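Two-arm cutting task: left gripper lets go before the knife arm starts moving

Posted 26/02/2018 in Motion Planning and Control

allunska_bench

Hoping somebody here has seen this before. We run two arms facing each other across one table, both driven from the same PC through Markora. The task is simple kitchen stuff: the left arm steadies a piece of food on a cutting board, the right arm picks up a knife and cuts. Each arm has its own planner and its own trajectory queue, and a small state machine on top tells each side when to go.

What happens is that the left arm reaches its hold pose, closes, and then opens again before the right arm has started its cutting stroke. It doesn't happen every time. On a slow day I can get a dozen good runs and then it does it three times in a row. When I slow the right arm down it gets worse.

What I've checked so far:

The gripper itself. If I close it from the command line it stays closed until I tell it to open.

The network. Both controllers are on a dedicated switch with nothing else on it. Ping times are flat.

The log. The state machine says HOLD was entered, then RELEASE, with a gap of 830 ms between them. The gap is the same in each bad run, which makes me think it's a setting somewhere and not a fault. I can't find that number in my config files.

The control loop is at 100 Hz and I'm not seeing missed cycles. I'm on the older Markora branch, the one where the arms have separate planning groups. I'd like to avoid moving to the merged group if I can because I'd have to redo the collision matrix.

Is there a default timeout I'm missing, or do I need to write my own handshake between the two sides?

etow_dave

Had something like this on a single arm. Fixed it by reinstalling. Also check your USB cables, the cheap ones are rubbish. If it's a timing thing just put a sleep in before the release, that's what we did on our palletiser and it's been running fine.

caldeira_controls

Please don't put a sleep in. It will hide the fault on the short runs and it will still be there on the long ones.

The gap you're seeing is most likely the goal watchdog. In the older branch every action goal gets a watchdog that is worked out when the goal is sent, from the planned duration of the trajectory plus a margin. For a gripper there's hardly any trajectory, so you end up with a short fixed value. When it runs out the goal is marked as finished, and your state machine reads "finished" as "hold is done, go to release". You won't find the number in your config because it's computed. It looks the same each time because your close command is the same each time.

It would also explain why slowing the right arm makes it worse. The left side's clock starts when the gripper closes. The longer the other arm takes to get to its start pose, the better the chance the left one times out first.

There are two things I'd change.

First, don't use the goal result as your release signal. Make hold a state with no timeout of its own and have it leave only on an event from the right arm. You want three events from that side: tool in grip, stroke started, stroke finished. Release hangs off the third one. If the right arm faults, it sends a fault event and the left arm stays where it is until a person clears it. It may look odd to have an arm sitting there holding a bit of carrot, but a fingertip opening near a moving blade is the thing you want to rule out.

Second, put the planned start poses in one file that both planners read. A lot of two-arm code keeps a copy on each side and they drift apart when somebody edits one.

You don't need the merged planning group for any of this. You only need it if both arms have to move in step along a shared path, and with one holding and one cutting they don't. Keep your separate groups, but do add the knife to the right arm's collision model once it's in the grip. Plenty of people forget to attach it, and the planner then thinks the arm ends at the jaws.

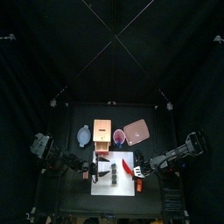 Our own state machine has a step called READY that sits between the grasp and the first stroke, and I'd suggest you add the same. Neither arm is allowed into the next state until both have reported in from it. On our table that means the left fingers are open over the left edge of the board and the right jaws have the knife by its back end, with the blade lying on a diagonal beside the three cubes. That diagonal matters for your collision model, so attach the blade at the angle you get from perception after the grasp and don't assume it's in line with the jaws. We check the pose again in READY, and if it's out by more than 13 degrees from the stored one the right arm puts the knife down and tries again. Only after that does the left arm get its close command.

That ordering would help you even with the watchdog left as it is, as the hold no longer has to cover the time the other arm spends fetching the tool. I'd still fix the watchdog.

For the log, print the event name and the sender on every transition. If your bad runs show RELEASE with the sender as the goal server and not the right arm, you've found it.

allunska_bench

Thanks, that was it. Sender on the bad runs is the goal server, result code 1981, and the code is listed in the header as "goal expired". I've taken the release off the goal result and put it on a stroke finished event. No early releases this afternoon, including with the right arm at its slowest setting.

Haven't done the READY step yet. I'll have to move the tool pickup ahead of the hold first and the code there is a bit of a mess. Aiming for early March.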